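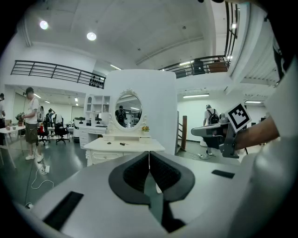 Lirora hand grippers in use on our main floor, with the square marker showing on the second one.

Lirora Hand Gripper, sold as a pair

Hi, I'm Thodoris Konstantinidis and I look after the Lirora line at Nallis. I also wrote this page, so if something on it is confusing, that's my doing and you can email me about it!

The Lirora is what you hold when you want a robot to learn a job from the people who already do it. You pick things up with it, put them down, open the drawer, set the table, and the recording goes off to train the arm. If you're shopping on this page you probably know all that, so let me get to what it's like to work with, which is what most people call me about.

What you get

Two grippers, left and right
Soft textured finger pads, fitted, plus one spare set
Printed square markers, black on white
Backpack for the recording unit, with cables
Charger and hard case
Setup guide (short, I promise)

The look and feel

White and gray body, dark gray padded fingers that open in a V. The pads are the part I'm proudest of. Our first ones were slick and hard and people squeezed everything like they were mad at it. With the soft ones you can handle a plant pot or a small bowl pretty much the way you would with your own fingers, once you've had a morning of practice. You will drop things that first morning. Use the cheap bowls.

Keep the marker clean and flat. If a corner starts to peel, swap it, don't tape it (tape shines, and then you get to do your whole afternoon again).

What changes for your crew

OK, this is the long part. When we put the first pairs into Ashby, the home goods warehouse we work with, the packers there thought we'd come to time them. Fair enough, I'd have thought so too. We had a meeting on the loading dock in January and it went badly, and then we had a second one where we passed the grippers out first and talked afterward, and that went a lot better.

What happened to the jobs: packers now spend part of the shift recording and the rest on their usual line. The recording hours are paid at the lead rate, which the crew asked for and got. Two of them check recordings full time now and throw out the bad ones, and they're stricter than I am. The arm itself has taken over the small-box station. I won't pretend that station had no people on it before. They moved to returns, and one of them told me flat out she liked the old spot better because it was by the window. She's since moved her break table over there.

The other thing is wrists. A gripper weighs more than no gripper, and people who are good at the work tend to keep going too long. Plan on short turns and trade off. Lercombe, our other early customer, lets each person set their own stopping point, and I've started telling everybody to do that.

Please also talk to your people about what gets recorded. The recordings pick up whoever is walking through the room, so everybody on the floor should know when a session is on, including the ones who aren't holding anything. There's a sign-off sheet in the case. Change the wording if you like, but do use one.

Setting up the room

You don't need a special room. Ordinary furniture is great, the more varied the better, a dresser here, a desk there. Do watch the floor, though! Charging cables and power strips end up where feet go, and a person wearing a backpack and holding two grippers doesn't look down much. I keep meaning to put cord covers in the kit.

The numbers

Price per pair: $2000
Full charge: 59 minutes
Trial: 14 days, you pay return shipping
Spare pad set: $37

Orders and repairs

Order through the form or just call. Bulk orders take longer because I test every pair myself before it goes in the case. For repairs, send both grippers even if only one is acting up, they're matched at the bench and I'd only have to ask you for the other one.

Price and trial terms last updated Wednesday, March 30, 2022.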